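Automatización y trabajo – Apuntes de la sesión 4
El puesto de trabajo cuando llega un brazo robótico
Curso de Organización Industrial, 17 de octubre de 2026

Lo que vimos en la sesión anterior

Cerramos la sesión 3 con la diferencia entre puesto y tarea. Conviene repasarla antes de seguir, porque hoy la usamos a cada paso. Un puesto es un conjunto de tareas, más una serie de responsabilidades que casi nunca aparecen escritas: avisar de que una pieza viene rara, enseñar al que acaba de entrar, decidir a quién se llama cuando algo se para. Los robots se compran para tareas. Los cambios los viven personas que ocupan puestos.

El caso: la planta de Plovport

Astcombe prepara juegos de mesa y material didáctico en su planta de Plovport. En la sección de preparación trabajan 20 personas repartidas en dos turnos, y el catálogo tiene 694 referencias. En temporada normal salen 247 pedidos por turno; en diciembre la carga se dispara y el año pasado hubo un día con 3.311 pedidos en cola. ¡Es un caso precioso para estudiar! Piezas pequeñas, mucha variedad y un pico de trabajo muy marcado.

La tarea que se automatiza es coger y colocar: tomar una pieza pequeña, llevarla a su sitio y soltarla con la orientación correcta. Para una mano humana es algo tan sencillo que cuesta explicarlo. Para un brazo con pinza de dos dedos hay que decidirlo todo: por qué lado se acerca, cuánto abre, qué altura deja libre antes de bajar y qué hace si la pieza vecina está demasiado cerca. 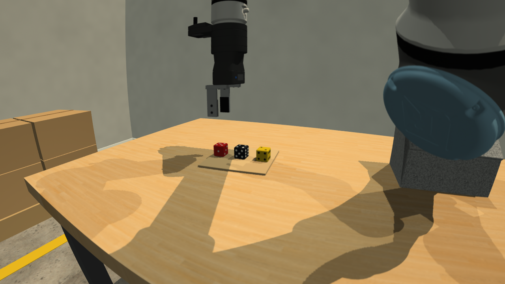
De ahí que la preparación del trabajo gane tanto peso. En Plovport, las operarias con más antigüedad participaron desde el principio en definir las secuencias, y se nota. Sabían, por ejemplo, que conviene colocar primero la pieza del fondo – así la mano no tropieza con las que ya están puestas – y esa regla pasó casi tal cual al programa del brazo. Es conocimiento de oficio que llevaba años sin nombre y que ahora figura en un documento de proceso. ¡A mí esto me parece lo más interesante de todo el caso!

Qué cambia para las personas

El gesto repetitivo disminuye. Las molestias de muñeca y hombro eran la queja principal en la sección, y la rotación entre puestos es ahora más fácil de organizar.

Aumenta la vigilancia. Mirar cómo trabaja una máquina cansa de otra manera, y es un cansancio que las hojas de tiempos recogen mal. Volveremos sobre ello en la sesión 6, con las lecturas de carga mental.

Aparecen tareas nuevas: cambiar los dedos de la pinza, ajustar una posición, validar una referencia que entra por primera vez. En Plovport estas tareas se llaman «puesta a punto» y al principio las asumía solo mantenimiento. A petición de la plantilla se abrieron a toda la sección, con formación dentro de la jornada.

El ritmo lo marca otro. Este punto generó la discusión más larga. Si el brazo entrega una bandeja cada cierto tiempo, quien la recibe pierde margen para acelerar un rato y respirar después. La solución fue intercalar un pequeño almacén intermedio, y cada persona retira bandejas cuando le viene bien.

Conceptos que hay que manejar

Tarea residual: lo que queda para la persona una vez automatizado el resto. Puede ser lo más rico del puesto o lo más pobre, según cómo se diseñe.

Ensayo virtual: prueba de una secuencia en simulación antes de llevarla a la planta. Astcombe usa para ello el entorno Plelora, y las operarias asisten a las pruebas con derecho a pedir cambios.

Recualificación: formación ligada a una tarea nueva concreta, con reconocimiento en la categoría profesional. Un cursillo suelto no cuenta como tal.

Trabajo para la próxima sesión

Leed el capítulo 2 del informe Kashyap (está en la carpeta del curso) y elegid un puesto que conozcáis de cerca, propio o de alguien de vuestro entorno. Separad sus tareas en una tabla y marcad cuáles daríais a una máquina – y cuáles defenderíais para la persona. Una página como máximo. Si podéis hablar con quien ocupa el puesto, mucho mejor: suelen salir tareas que desde fuera no se ven.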